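Dark navy walls in a basement hobby room — will I regret it?

Home & Garden > Painting and Walls

Posted by quiltandkettle

Hi everyone! We bought a house in Pumport with a finished basement, 576 square feet of it, and I've been given the whole thing as a hobby room. I'm so excited I can hardly sleep. It's all a sort of tired banana beige right now, with white baseboards, a gray carpet that's in better shape than it deserves to be, and two small windows up high on the long wall.

I've fallen hard for navy. I want that really deep one that looks black in the evening. My sister-in-law painted her dining room that color and every time I sit in there I feel like I'm inside a nice old book. But everything I read says to go light in a basement, and the woman at the paint counter made a face when I showed her the swatch.

What I do down there: sewing mostly, some bookbinding, a lot of wrapping and cutting at a big table. I need to see what I'm doing. My budget for paint and primer on the first wall or two is $95 and I'd like to get it right the first time, as I did our last bedroom three times (don't ask, it was peach).

So:

Does a dark wall make a room like this feel smaller? Does it eat so much light that I'd need a bunch of new lamps? And can I go straight over the beige, or do I need a primer? I've got most of a can of Nallimex primer left over from the old house but it's the plain white kind. Also my ceiling is low, just over seven feet, and I can't decide if that comes into it.

Any and all opinions welcome, I love a paint discussion!

Reply from porchlight_east (marked helpful by the poster)

Do it! Oh, please do it. I painted my own basement workroom a deep navy a few winters ago and it's my favorite room in the house, and I have a sunroom.

The "go light in a basement" advice makes sense when there's a decent amount of daylight to bounce around. With two small windows up high you don't have much of that to work with, and pale paint in low light goes gray and flat. That's probably why your beige looks tired. A dark color in low light looks like it was meant to be there. The corners go soft and you stop noticing exactly where the walls are, so in my room at least it felt bigger at night and a touch smaller at noon.

Where you do have to be careful is the work surface, because that's where you need the light. My advice is to keep everything at table height and above your hands as pale as you can. White tabletop, white or cream cutting mat if you can find one, a light ceiling. I roll out white paper over my table for bookbinding days and swap it when it's gluey, and between that and one good overhead light I see better than I did in the old white room, where everything was the same brightness and I kept losing pins. Against navy, pale things really jump out. Thread colors look wonderful.

On how many walls: I'd start with one, the wall you face when you're standing at the table. Live with it for a couple of weeks. It costs you one gallon and a Saturday's worth of effort, and if you hate it you only have one wall to cover. I did the one wall in February, loved it so much I could hardly stand it, and had the other three finished before the snow was gone.

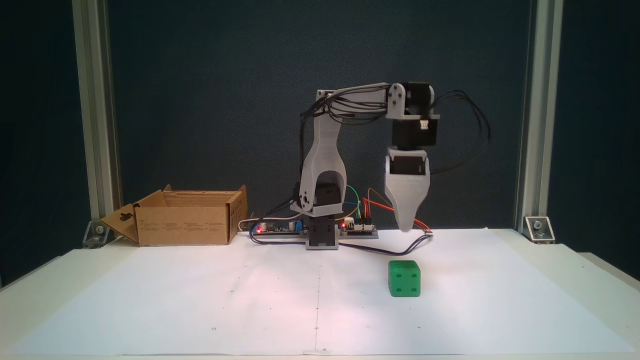 Now for primer, and please learn from my mistake. White primer under navy is a pain. Every thin spot shows as a pale smudge, and you'll be chasing them with a little brush at ten at night. Ask the store to tint your Nallimex gray. Most counters will do it if there's enough headroom in the can, and if it's been opened they may ask you to pour some off first. A mid gray is what you want, a bit darker than you'd think. It took me two coats of color over gray and it was perfect. On my first wall, over white, I lost track of how many coats it took and I was not in a cheerful frame of mind by the end.

Finish: go matte, or eggshell if you have kids or a dog that leans. Dark paint with any shine to it shows every roller mark and every bump in the drywall. The trouble with matte is that it scuffs if you so much as look at it, and chalk marks (you sew, so you'll have chalk) leave pale streaks. Mine wipe off with a barely damp microfiber cloth as long as I dab. Rubbing burnishes it and then you have a shiny patch forever. I have one by the light switch that I've made peace with.

Ceiling: leave it white if it's white now. I know there's a fashion for taking the dark color right up and over, and it looks gorgeous in pictures, but with a ceiling just over seven feet and fine handwork going on underneath, you'll want that bounce. If the ceiling is beige like the walls, paint it white first, before anything else, and get a flat one.

A few odds and ends from someone who's been through it:

Dark paint takes longer to cure than you expect. It's dry to the touch in a couple of hours but it will take a fingernail mark for weeks. Don't push your shelves back against it right away.

Buy all your cans at once and pour them together into one big bucket. Deep colors vary a little from can to can, and it shows on a long wall.

Save some in a jam jar, with a label saying which wall. You'll touch up more than you would with white.

Cut in and roll the same wall in one go. If the edges dry before you roll you get a picture-frame effect all the way around, and it's far more obvious with navy.

Lint! Nobody warned me and you're a sewist, so consider yourself warned. Dark walls grab fluff. I run a dry mop over mine every so often and it takes no time at all.

As for lamps, I added two. One is a plain clamp lamp over the table and the other is a floor lamp in the reading corner that I would have wanted anyway. Get bulbs that are all the same color temperature, or the navy will look blue on one side of the room and nearly purple on the other.

Please come back and tell us which one you picked. I'm invested now.

Reply from 3coatsmin

Its fine, paint what you like. But check for damp first before you spend anything. Tape a square of plastic to the outside wall low down and leave it a couple days. If theres water behind it you have other problems and no color is going to help.

Also Widmer does sample pots, use them. Paint a piece of poster board not the wall.

Reply from saltbox_blue

Chiming in with the other side, although I do love a dark room! I had navy in a basement for four years and I've recently gone back to a warm off-white, and I'm happier for it. The color wasn't the problem. I do watercolors down there, and I found that I was painting everything too bright. My eyes had adjusted to the dark surroundings, so the paper seemed to glow, and then I'd carry a picture upstairs and it looked washed out or just plain odd. If you match fabric by eye for your quilts, I'd think hard about that. Take your fabric pulls up to a window before you cut into anything.

What I'd do in your shoes is put the navy at the far end, around the reading chair or wherever you have your tea, and keep the sewing end pale. In a room that size you've got plenty of space for both. Find a natural break for the change, like a corner or the side of a closet. Stopping partway along a flat wall looks like you ran out of paint.

One more vote for the gray primer. I also liked the Teruneo deep base very much, it went on thick and hardly spattered. It did need a good long stir, and I mean longer than you want to stand there doing it. The pigment sits at the bottom like pudding.

I disagree with porchlight_east about matte, by the way. I'd go eggshell in any room where scissors and rulers get leaned on the walls. You can fix the bumps with filler beforehand and a bit of patience.

Comment from quiltandkettle

Oh, these are all so good, thank you! The plastic square went up last night and is bone dry so far. I hadn't thought about fabric matching at all, and I do pull colors down there, so I'm going to start with the one wall behind the reading chair and see how far the bug takes me. The ceiling is white, thank goodness.

I took my primer to Widmer and they tinted it on the spot, and the man there didn't make a face at my swatch. I've got three poster boards propped up around the basement in slightly different navies and I keep going down to visit them. My husband says they're identical. They are not identical!

Comment from porchlight_east

They never are. Look at them at nine at night with only the lamps on before you choose — that's when you'll be sitting in there. And move them around, the one by the window always wins unfairly.

Comment from quiltandkettle

Just moved them. You're right, I had the wrong favorite. Going with the middle one, eggshell, and picking up the gallon tomorrow!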